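Products | Studard | Downloads | Support | Contact

Studard — whole-body planning and door handling for humanoids
Last updated: June

If you have ever tried to get a humanoid to open a kitchen appliance it has never met before, you already know how much of the afternoon goes into things that have very little to do with the appliance. There's the camera calibration, the collision model, the wrist that ends up on the wrong side of its own forearm, and then somebody moves the desk. We wrote Studard at Vereck because we were tired of doing all of that over again for each new door, and we've been happily using it on our own robots ever since.

Studard is a software package that sits between your perception stack and your joint controllers. You give it a robot model, a live camera feed and a goal such as "pull the upper door," and it gives you back reaching motions that keep the whole body in balance, with both arms, the waist and the legs planned together. It doesn't need a map of the room beforehand (though it will gladly use one if you've got it).

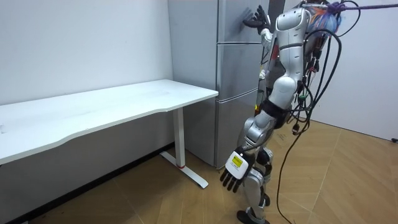
One hand up at the refrigerator, the other low beside the desk, with the safety rope on.

Planning the whole body at once

Plenty of planners treat the arm as if it were bolted to a bench. That works fine until the thing you want is up high, and then the torso has to lean and the free arm has to go somewhere sensible. Studard keeps the free arm as a full part of the problem, so it can help with balance and stay out of the furniture. You can set a margin around each link, and you can make that margin bigger on the side where your cables hang — we do this ourselves, and we'd encourage you to do the same, as a cable model is never quite as good as you'd like it to be.

Two planning modes come in the box. Steady mode keeps both feet where they are and is the one to start with. Step mode lets the robot shift a foot when the reach calls for it, and it wants a bit more tuning before you'll be comfortable with it.

Finding the seam

Flat gray doors are hard on depth cameras, and so are plain walls and pale tabletops. There's hardly any texture to hold on to, and a shiny front can send back numbers that make no sense at all. Our perception module, which we call Briseter, leans on edges instead. It looks for the long straight lines where one door stops and the next begins, fits planes on either side, and works out from there where a hand could go. It also marks narrow gaps between pieces of furniture as places the hand shouldn't enter unless you tell it otherwise, and we think that one setting has saved us more knuckles than anything else in the package.
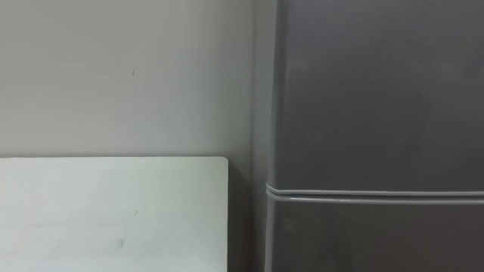
Nour Khasawneh wrote to us that the seam finder had been the easy part in her lab, and that what she really wanted was a way to tell the planner which door to leave alone. We thought that was a very fair request, so you can now lock any surface by name. The planner will still steer around a locked surface, but it won't choose a contact point on it, even when that would make for the shorter motion.

Working between appliances

Once you have more than one target in a room, the scene model matters a good deal more. Studard keeps each table, wall and appliance as its own entry with its own age, and the older an entry gets, the wider the planner passes around it. When the head camera turns back toward something, that entry is refreshed and the margin shrinks again. You can watch all of this in the viewer, and you can scrub back through a run to see what the planner believed at the moment it made a choice you didn't care for. The viewer holds the last 2000 planning steps by default.

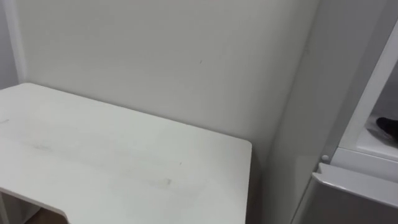
Table corner and the white unit with its open compartment, from head height.

What you get

The Studard planner with steady and step modes
The Briseter perception module
The run viewer and log tools
Haddadin, our small scripting layer for stringing tasks together
Support by email for the length of your license

What you'll need

A Linux machine with at least 8 processor cores, a head-mounted color camera with depth, and joint-level access to your robot. For early trials please do rig an overhead tether, and keep a person at the stop button the whole time. Our setup guide walks you through the first reach slowly, one joint limit at a time, and if you get stuck on any of it, write to us and tell us what kind of door you're working on.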